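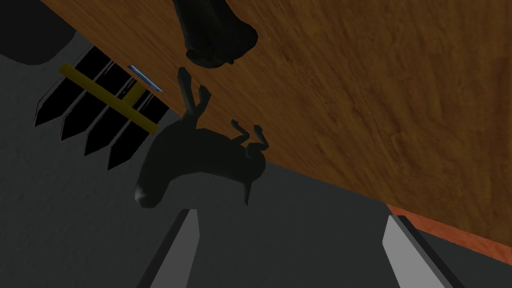

*Looking out past the gripper's two fingers in the Ovport simulator, with the wood grain set at a slant.*

Dae-han Jang has spent most of the fall on doors. He writes control software at Grolladska, and his current job is a program that gets a simulated arm to find a handle, push it down and pull the door open without being told where the door is.

Most of that work happens on a screen. Ovport, the in-house simulator, draws the world as the robot would see it and passes each rendered image to the perception code. The code has to work out what is handle, what is door and what is floor. Then the planner picks a path.

"The pulling part is old math," Jang said. "Getting the handle right is where the weeks go."

His colleague Seo-ah Yeo runs the tests. Every evening she starts a batch of 360 trials with the door turned to a different angle in each one. The first full batch opened the door 9 times. When she went through the failures, most came down to one thing: the handle estimate drifted as the fingers got close, and the planner kept chasing it.

The fix took two tries. First the team froze the estimate at a set distance, which helped until the arm bumped the door and moved it. The version they use now keeps updating but gives less weight to any new estimate that disagrees with the last 12. It's a simple filter, and Jang had argued against it for a while. He wanted a larger network.

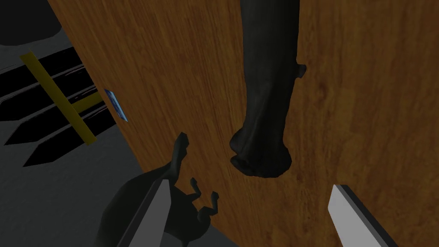
*The black handle against the door, above the gap between the fingers. A small blue plate is set in the door's edge.*

Close views like this one are the hard cases. The wood takes up most of the image, and the top of the handle is out of view, so the code has to guess at the pivot from the part it can see. Yeo keeps a folder of 1,134 close views and reruns all of them whenever the perception code changes. A run that gets worse on the folder doesn't get merged.

Shadows are on her list too. Ovport can render them or leave them out, and for a time the team left them out to save computing time. Sandrine Le Goff, who looks after the simulator, turned them back on in October after a trial at the Maes workshop, where the real arm reached for a dark patch on the floor.

The next job is doors that close by themselves. Le Goff has a spring model half written, and Jang wants the planner to brace the door with one finger while the arm moves around it. Yeo has asked for a second folder before they start.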